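Flat-pack furniture: questions we get asked

Last updated Feb 18, 2018

Is flat-pack really cheaper?
Sometimes. The price on the tag usually leaves out delivery, the tools you don't own and the afternoon you lose. We priced a Skavholm bookcase against a used one from a thrift store and the used one won by 30 dollars, before anyone had picked up a screwdriver. If you're comparing, compare the full bill.

The box says "15 minutes to assemble." Should I believe it?
No. We don't know who they time for these claims, but we suspect it's a person who has built the same nightstand all week. Houda El Sherbiny and Rachid Metwally both put together the small Brumix dresser for us. Neither came close.

Do I need the glue if the instructions don't mention it?
You don't need it. A dab of wood glue on the dowels will make a carcass stiffer, and it will also make it very hard to take apart when you move. Makers leave it out of the box and then sell you "reinforcement kits," which tells you something. We glue drawers and leave bed frames alone.

What about cam locks? Mine keep loosening.
Cam locks loosen when the panel racks, meaning it leans a little to one side every time you push or drag it. Put the back panel on properly and square, and most of the trouble goes away. Tightening harder is a bad idea. Particleboard crumbles, and once the hole is chewed out you're into repairs.

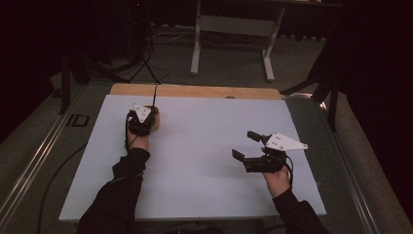
The repair itself is dull but it works: drill the damaged hole out clean, glue in a piece of hardwood dowel, let it sit overnight, then drill again. We'd skip the putty sold for this. Two of the tubes we bought shrank as they dried and the screw pulled straight out.

Is "solid wood" on the label a promise?
Read the small print. We've seen it used for pieces where only the legs were solid. Sterkley at least lists each panel separately, and then you find out how many of them are fiberboard with a paper finish. Fiberboard is fine for a shelf. Just don't pay hardwood prices for it.

Will it survive a move?
Once, usually. Twice, we wouldn't bet on it. Benedetta Greco took her wardrobe apart in November, labeled every part, and still ended up with 8 screws she couldn't place. It stands, but the left door drags. If you can move a piece whole - with the doors taped and the shelves out - do that.

Are extended warranties worth buying?
We have yet to see one we'd pay for. Most exclude "improper assembly," and guess who decides what that means. Moataz Kabbaj filed a claim on a sagging shelf and was asked for photos of every joint, then turned down over one of them.

Do I have to anchor it to the wall?
Yes, for anything tall and anything with drawers. We're suspicious of most advice printed in these booklets, but follow this bit. Use a fastener that suits your wall, as the plastic plugs in the bag are often no good in drywall.

Do companies pay you to say any of this?
No, and judging by the mail we get, they wouldn't want to. Corrections go to Fadwa Ait Ali, who edits this page.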